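Drakier starter kit review - progress report no. 6
To: Halima Gachanja, Grasham
From: Nantana Bunnag
24 March 2018

Hi Halima,

Your note asked where we'd got to with the Drakier kit and whether it's worth the money, so I'll start with the money. We've spent 3,641 pounds of the grant so far, nearly all of it on the kit licence and the spare fingers, and I don't expect to ask you for more before September.

The insertion task is the bit I've been enjoying most (can you tell?). The kit gives you one peg and one block with a hole in it, and you'd think that would get dull, but I've lost whole afternoons to it!
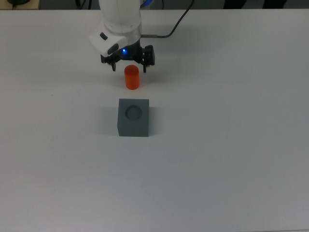 Gripper open above the orange peg, with the block in front.

Haruto has written up the set-up steps, and they're a good deal clearer than the ones Drakier supply. Their manual skips the bit on setting the grip force, so we had to ring them - Thanakorn at their support desk was lovely about it and sent a corrected page the same day. I'd still mark them down for it. A school or small workshop buying this wouldn't know what to ask.

We've got through 15 of the planned sessions, with seven to go. The angled approach is the hard one. When the peg comes in tilted the software has to straighten it up before pushing, and the default settings are far too timid for that.
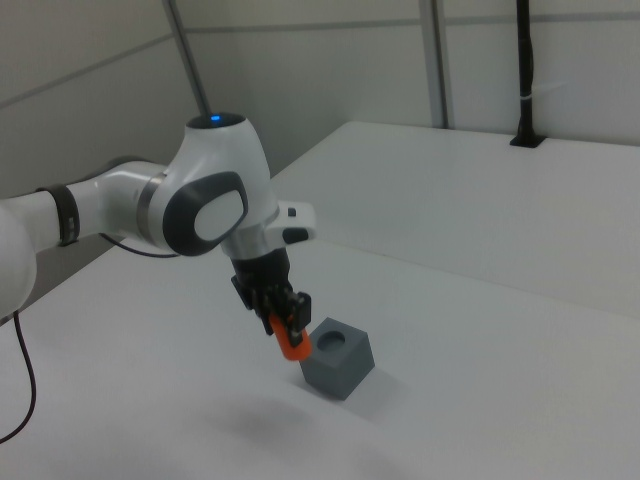
Can the kit be used by someone who doesn't write code?
Mostly, yes. The basic pick and insert routines run from menus, but changing the approach angle still means editing a short settings file.

Yaowalak has been trying the Paisan add-on alongside all this. It's meant to save you re-teaching positions whenever the block gets moved, and I was a bit sniffy about it at first, but I've come round - the menus are tidy and it

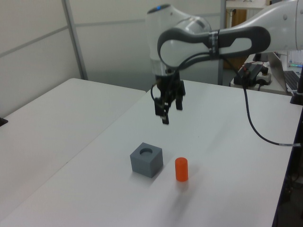
loads in almost no time. I'd like to keep it on for the remaining sessions if you're happy with that. The trial licence runs out soon, so a quick word either way would help. Yaowalak is drafting the comparison with the Drendari kit now and I'll send it over with the next report.

Nantana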